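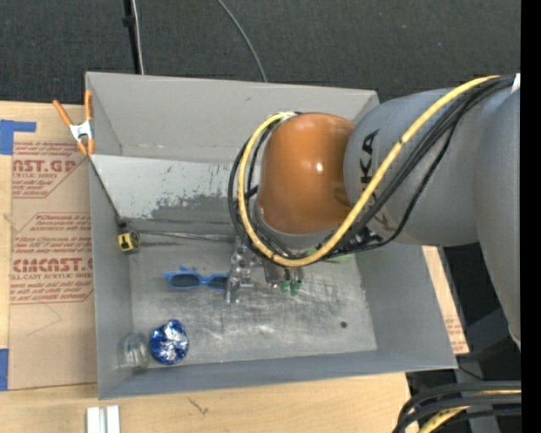 Arm over the gray bin, sunglasses next to the gripper. Cables still need work.

Bin picking at home - tips from the build so far

Notes from the arm build in the shared shop, typed up between other jobs. Danilo Layug wanted them in one place before he starts his own. Last changed 14 January 2022. No particular order.

Cables first

Do the cables before you write a line of code. I did it the other way round and lost most of November to it. Signal and power should follow the same path down the arm but get tied separately, so you can swap one and leave the other alone. Leave slack at every joint. More than looks right. Then jog each joint slowly to both ends of its travel, by hand on the pendant, and watch the loops. If a loop goes tight, redo it. If a loop hangs lower than the gripper fingers, redo that too, it WILL catch on something in the bin.

Zip ties - fine for a static run, bad at a joint. They bite into the jacket. Hook and loop strap is better, or spiral wrap. Cut tie ends flush, the sharp ones will open up your forearm.

A fat yellow cable is a nice thing to have by the way. Easy to see against gray when your looking for what snagged.

The bin

Use a bin with sloped sides if you can get one. Stuff slides back toward the middle and the gripper has a chance. Straight walls and everything ends up in a corner where the fingers don't fit.

Scratches on the floor are normal. Shiny patches and swirls will mess with a depth camera though, so if your readings come out full of holes, rub the floor down with a gray scouring pad or spray it flat. Let the paint cure for 11 hours at least, I gave it less and it came off on the test objects.

Clamp things to the rim with spring clamps. Cheap, quick, bright handles you can spot. Check they're outside the path of the arm. Then check again after you move anyhting.

Set a floor limit in software, 13 mm above the real floor to begin with. Bring it down bit by bit once you trust the calibration. Iveta Beneš skipped this on hers and bent a fingertip the first evening.

What to put in it

Junk drawer. Really. Don't buy a test set.
Sunglasses - dark lenses, thin temples, awkward from every side. Use an old pair.
Tape measure - small, heavy, good first object. Lock the blade.
Something clear. A rounded see-through container is about as nasty as it gets for a camera, save it for last.
Crumpled foil. Reflections all over, shape changes each time its squeezed.
No glass, no batteries, nothing you'd miss.

One object at a time till it works. Then two. Then dump them in.

Fingers

Soft tips beat bare metal. Rillport sells a stick-on pad, ok but it peels. Dipping the tips in tool handle coating lasts longer - two coats, hang them tip down. Grip force low, then up a notch when things drop. Start speed low as well, I ran everything at a crawl for the first 90 picks.

Retighten the bracket screws after the first day. Thread locker on the small ones, medium not permanent.

Acrylic

Leave the brown paper ON while you mark and cut. Pencil shows up fine on it and you don't scratch the sheet. Painter's tape on the cut line if the paper is lifting. Support it both sides of the blade, let the saw do the work. Drill with a dull-ish bit or a proper plastics bit, scrap wood underneath, or it cracks right as you break through. Peel the paper last thing. If the glue won't let go, a hair dryer on low loosens it.

Before you power up

Walk the table. Screwdrivers, cups, offcuts, all off the side the arm swings over.
E-stop within reach of where you stand, not where you sit.
Sleeves up, lanyard off.
Say "moving" out loud if anyone else is in the shop.
Hands out of the bin. Program paused is not the same as power off.

Still to do: better strain relief at the wrist, a label on every plug, try the Zoria strap Danilo keeps going on about. Will add cable part numbers when I find the reciept.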